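Zahira Liem keeps her practice corner small on purpose. She plays flute, teaches a handful of students through the Finholm music school, and for years set up her stand wherever there was a free chair. Last August she settled on a tabletop instead.

"I was tired of moving things," she says. "Every lesson started with five minutes of looking for a place to put the music. Now I walk up to the table and the music goes there."

The surface is white with a gray and brown marble pattern, and the walls behind it are pale and plain. She likes them that way. Posters and shelves, she says, end up pulling a student's eyes off the page. Small supplies go in clear plastic boxes.

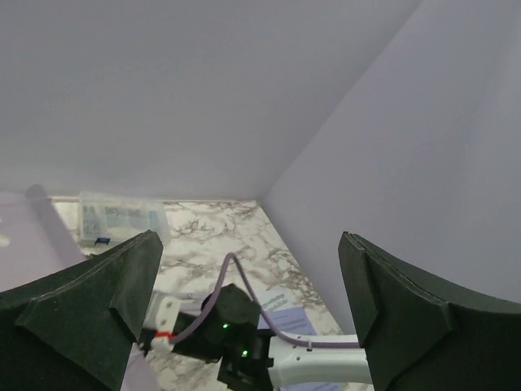
A clear box at the back of the marble-patterned top, against the wall.

"Clear ones, always," Liem says. "I had tins before, and I bought the same cleaning cloths twice. If I can see what's in there, I don't buy it again." She doesn't bother much with labels. Most of her boxes still have whatever was printed on them at the store.

The stand took longer to sort out. She tried a folding wire one first and gave it away after two months. It shook when she turned a page, and anything heavier than a few sheets slid off. What she wanted was a solid panel with holes in it and a stem that would stay put.

"People put the stand right in front of them, dead center," she says. "I put it toward the back and to the left. Then there's table left over for a pencil and the part I'm not playing yet."
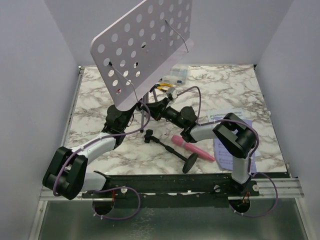 Cor Visser disagrees with her on this point. A stand belongs on the floor, he says, because on a table it is always a little too high or a little too low, and a player who sits for 49 bars of rest will start to slouch.

Liem has heard this before. She says she raises or lowers the chair, and that her youngest students can't reach a floor stand to mark their music anyway.

She is less sure about paper. Her folder holds 70 loose sheets, some of them copies of copies, and she has been meaning to go through it since spring. "I'll take out the duets first," she says. "I know where those are."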